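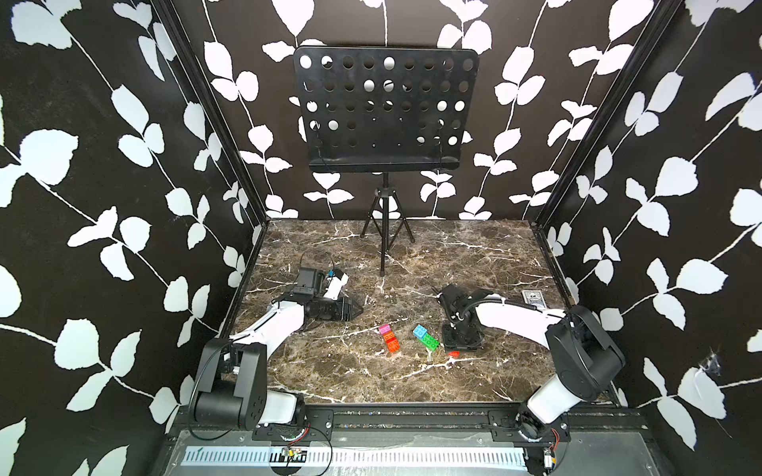 Photo: Myfanwy Mostyn

I'm still so happy with the leaf wallpaper! Black with big white leaves, on all three sides, and I thought I'd be sick of it by April. Nope. The dark brown marble pattern underneath was Réka's pick – I wanted plain gray and she was right, ugh. The music stand lives at the back for now.
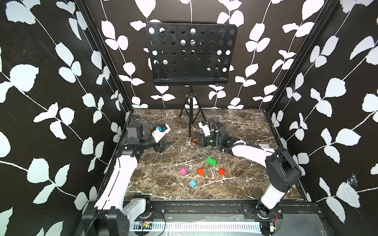 Next up is sorting the toy bricks at home. We have 22 of the little 2x2 ones in a cookie tin, and my plan is to sort by color first, then size (Hinata says size first, we'll see).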